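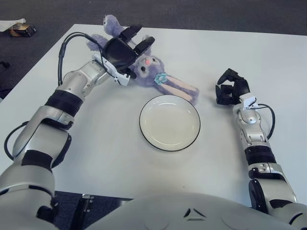
Deirdre Ó Briain wrote back overnight that I have the water horse wrong again, it shouldn't be filed under drowned dead at all, and could I please stop lumping everything that lives in a lake into one drawer. Fair. Moved.

May 15, 2020

Folklore index, working notes. Lake and river creatures, batch two.

Done so far: each-uisge and kelpie split into separate cards. Kelpie = running water, each-uisge = lochs and the sea, and the second is the nastier of the two. Sticky hide, rider can't get off, only the liver floats up. Had the liver on the kelpie card as well, taken off until I find a source I trust. The boy who cuts his own fingers to get loose turns up under both names so he gets a cross reference.

Selkies - not touched. Too big, needs its own batch.

Typed 51 cards since April, of which 8 are duplicates under different spellings. Spelling is the whole problem. Pooka, púca, phouka, pwca if you count the Welsh one (I do, Deirdre doesn't). Going with púca as the head word and everything else pointing to it. Don't change this back please.

Jhun Ambrosio sent the first part of the Philippine set. Tikbalang is in, horse head, long legs, knees higher than the head when it squats, leads travelers round in circles. Turn your shirt inside out to get home. Which is the same cure as for being pixy-led in Devon!! and for the Irish stray sod too, coat turned inside out. Put all three on one card under REMEDIES - CLOTHING. Not claiming a connection, just want them side by side. Jhun says asking permission out loud also works for the tikbalang, need to add that.

He also wants the manananggal out of "vampires" and I agree. Vampires is turning into a junk drawer. Blood drinking, corpse that walks, thing that sits on your chest, all in there. Proposal:
- walking corpse
- blood or organ drinker, living
- night presser (mare, alp, Old Hag)
Manananggal goes in the second. Strigoi goes in the first and maybe the second too, the sources have living ones. Banshee was in there for some reason, out. She doesn't drink anything, she cries.

Baluyot (the database, not the old card file) choked on accents again. Import stopped halfway through the P's. Fadas came out as question marks so every púca is now a p?ca. Re-ran it with the other encoding and it took. It can hold up to 2,000 entries before we have to pay for the next size, so no panic.

Akska scans are better than the Jernora ones, less skew, but page numbers got trimmed on the left hand pages. Will need to redo 20 of them. Grorosik binder is still on the top shelf, haven't opened it.

Loose ends
- black dogs: Shuck, Barghest, Padfoot. One card or three? Leaning three. Size of a calf in almost every version, why always a calf
- salt and iron both under REMEDIES, check rowan is there, I think I typed it as "rowen"
- Deirdre has a grogoch note I was supposed to copy out, can't find it, ask for it agian
- dullahan: gold scares him off. Add to remedies under metals, next to iron
- will o the wisp cards are undated, all of them, my fault

Next: finish the P's, then start on household spirits. Brownie, domovoi, tomte. Porridge with butter on top for the tomte, and it matters that the butter is on top.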